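Flikell Is Hiring: Staff Writer, Car Video and Street Tests
Part-time, 22 hours a week, remote within the US

Flikell publishes short write-ups of car videos: drag races, dyno pulls, track days, barn finds and the odd parking lot mistake. We are looking for a writer who knows cars and can turn a clip into a readable post the same day.

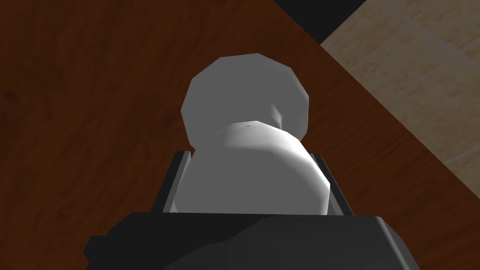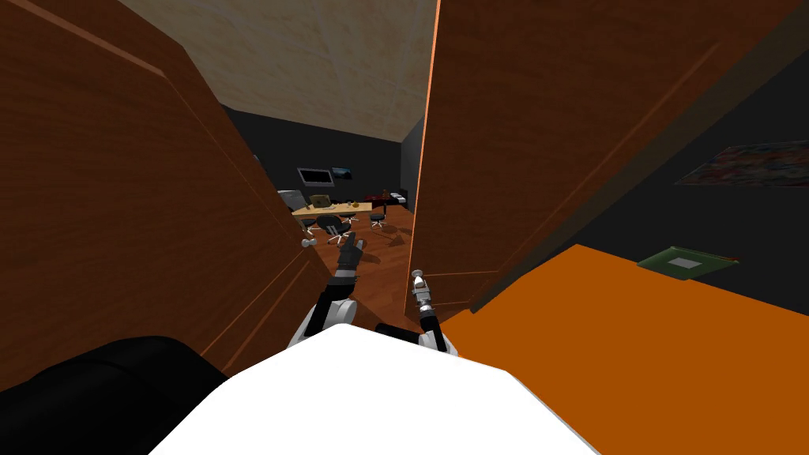

The job replaces a position held until June by Jae-hoon Ji, who has moved over to our video desk. You would report to Marisol Ruiz-Ortega, the site editor.

What you will do

Watch new clips each morning and pick the ones worth covering. Write 3 posts per shift, most of them between 200 and 400 words. Check the facts before a post goes up: engine, drivetrain, tire, trap speed, who built the car. If the owner can be reached, write to the owner. Answer reader corrections in the comments and fix the post when the reader is right.

Once a month you will also write a longer piece. Recent ones covered a turbo wagon that still hauls lumber on weekdays, and what it costs to keep an old pickup legal for the strip. Our archive holds 3,606 posts, and part of the job is updating the older ones when a car is sold, rebuilt or wrecked.

What we need from you

Two years of writing for a site, magazine, club newsletter or forum where someone edited your work. A working knowledge of engines and gearing. You do not have to be a mechanic, but you should be able to explain why a heavy car with all-wheel drive can beat a lighter one off the line. Clean copy in plain English. A steady internet connection and a valid driver's license.

Experience with Brakix, our publishing system, is useful but can be learned in the first week.

Hours and pay

Shifts run from 7 a.m. to noon Eastern, with a shorter one on Saturday. Pay is hourly and is discussed at the first call. Paid time off is 13 days a year. Travel to events is booked and paid for by us.

How to apply

Send a resume, two published samples and one new post of up to 300 words on any car video you like. Put "Staff Writer" in the subject line and address it to Babatunde Nnaji, using the contact form on this site. Please do not send samples written by a team unless you mark which parts are yours.

Calls are held on Tuesday afternoons. Applicants who reach the second round do one paid trial shift with Marisol.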